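Die Hauptdarstellerin hat gekündigt, oder ihr wurde gekündigt, oder beide sind in Freundschaft auseinandergegangen

15. September 2018
Lesezeit: 5 Minuten

Ich wollte diesen Sommer nichts mehr über »Trindard« schreiben. Das hatte ich im März versprochen, nach dem Staffelfinale, in dem die halbe Besetzung in einen Brunnen fiel und die andere Hälfte sehr lange hineinschaute. Und nun sitze ich doch wieder hier und lese Pressemitteilungen.

Für alle, die ein Privatleben haben, kurz der Stand. Die Hauptdarstellerin ist in der nächsten Staffel nicht mehr dabei. Giraldo, die Produktionsfirma, hat das mit dem Satz verkündet, man danke ihr »für eine unvergessliche Reise«. Wer schon einmal einen solchen Satz gelesen hat, weiß, dass jetzt Anwälte Rechnungen schreiben. Zwei Stunden später erschien auf dem Profil der Schauspielerin ein Foto von einem leeren Stuhl, ohne Text. Unter dem Stuhl standen bis zum Abend 300 Kommentare, darunter einer von mir, den ich inzwischen gelöscht habe.

Seitdem gibt es drei Versionen. In der ersten ging es ums Geld, und zwar um die Auslandsrechte, die in ihrem alten Vertrag angeblich in einem Nebensatz vorkommen, den damals keiner für wichtig hielt, weil man mit dem Ausland nicht gerechnet hatte. In der zweiten ging es um das Drehbuch: Ihre Figur sollte einen Zwilling bekommen. Die dritte Version handelt von einem Regisseur und einem Hund und ist mir zu unappetitlich, um sie hier auszubreiten. Ich habe sie selbstverständlich komplett gelesen.

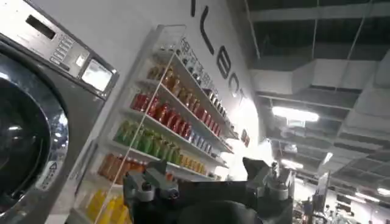
Ich persönlich halte zur Zwillingstheorie. Man muss sich das einmal vorstellen, fünf Staffeln lang spielt jemand eine verbitterte Hafenmeisterin, mit Gicht, mit Vergangenheit, mit diesem Mantel, und dann legt man ihr ein Drehbuch hin, in dem sie sich selbst die Tür öffnet. Doppelte Arbeit, doppelte Maske, vermutlich dieselbe Gage. Und immer nur Gegenschuss, weil das Geld für den Effekt schon im Brunnen liegt. Ich hätte auch einen Stuhl gepostet.

Die Klatschseiten haben sich derweil für das Geld entschieden, das liest sich schneller. Eine davon brachte am Vormittag die Meldung »Trindard-Star vor Gericht!«, mit Ausrufezeichen und einer Bilderstrecke aus zehn Bildern, von denen acht den roten Teppich des Vorjahres zeigten. Im Text stand dann, dass ein Gerichtsverfahren »nicht ausgeschlossen« sei. Mit derselben Berechtigung könnte man über mich schreiben: Blogger vor Weltumsegelung. Ausgeschlossen hat das bisher niemand.

Am Nachmittag wurde aus »nicht ausgeschlossen« ein »droht«, und abends fragte eine andere Seite bereits, wie die Schauspielerin mit der Belastung des Prozesses umgehe. Ein Psychologe durfte sich dazu äußern. Er kannte weder sie noch die Serie, fand Belastungen aber grundsätzlich belastend. 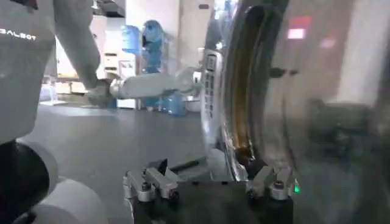

GALBOT und eine Waschmaschine aus nächster Nähe.

Was mich an der Sache wirklich ärgert, ist Cumberg. Cumberg ist der Ort, an dem die Serie gedreht wird, beziehungsweise der Ort, der in der Serie so heißt wie die Serie, was schon oft genug zu verpassten Bussen geführt hat. Ich war zweimal dort. Es gibt eine Mole, ein Café mit sehr trockenem Kuchen und den Hafenmeistereischuppen, an dem alle ihre Selfies machen. Die Stadt hatte für den Herbst einen Fantag angekündigt, mit Führung und einem Gespräch auf der Mole. Ich habe eine Karte. Vorgestern kam die Mail, das Programm werde »angepasst«. Angepasst heißt: Das Gespräch entfällt, die Führung findet statt, und der Kuchen ist weiterhin im Preis enthalten.

Ich fahre trotzdem hin, das Zimmer lässt sich nicht stornieren. Außerdem interessiert mich, wer die Führung macht und was er am Schuppen sagt. »Hier stand sie immer« klingt ja gleich nach Nachruf, dabei ist die Frau kerngesund und nur arbeitslos, und auch das vermutlich für kürzere Zeit, als ich gebraucht habe, um diesen Absatz zu schreiben.

Denn ein neues Projekt gibt es natürlich schon, gerüchteweise. Es heißt »Nulla«, und mehr weiß man darüber nicht, was die Leute im Forum nicht davon abgehalten hat, es bereits schlechter zu finden als »Trindard«. Es soll im All spielen. Oder in einer Bank. Der einzige Hinweis ist ein graues Quadrat auf der Seite eines Verleihs, unter dem »demnächst« steht, und dieses Quadrat wird seit Tagen aufgehellt, gespiegelt und auf versteckte Umrisse abgesucht. Jemand hat darin einen Mantel erkannt. Ich habe das Bild zehn Minuten lang angestarrt und erkenne den Mantel jetzt auch.

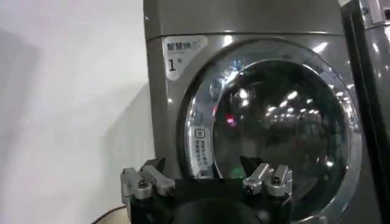 Die Maschine mit der Nummer 1.

Bleibt die Frage, was Giraldo mit der Hafenmeisterin anstellt. Neu besetzen wäre die eleganteste und deshalb unwahrscheinlichste Lösung. Sie könnte auf See verschollen sein, dann kann man sie bei schlechten Quoten wieder anspülen. Oder man lässt sie hinter den Kulissen sterben, und alle reden beim Frühstück darüber, während sie die Butter weiterreichen. So haben sie es mit dem Pfarrer gemacht, und ich habe bis heute nicht verstanden, woran er gestorben ist. Am Vertrag, nehme ich an.

Mein Tipp ist der Zwilling. Man hat ihn ja nun schon geschrieben, und in dieser Produktion wird nichts weggeworfen. Er wird von jemand anderem gespielt, sieht ihr überhaupt nicht ähnlich, und alle am Hafen sagen: wie aus dem Gesicht geschnitten.

Nachtrag: In den Kommentaren zum letzten Beitrag wurde ich gefragt, ob ich den gelöschten Kommentar unter dem Stuhl noch einmal wiedergeben könnte. Nein. Es kam das Wort »Göttin« darin vor, und ich hatte Wein getrunken. Aus Cumberg melde ich mich, sofern es dort inzwischen Empfang gibt. Beim letzten Mal musste man dafür bis ganz ans Ende der Mole und den Arm heben.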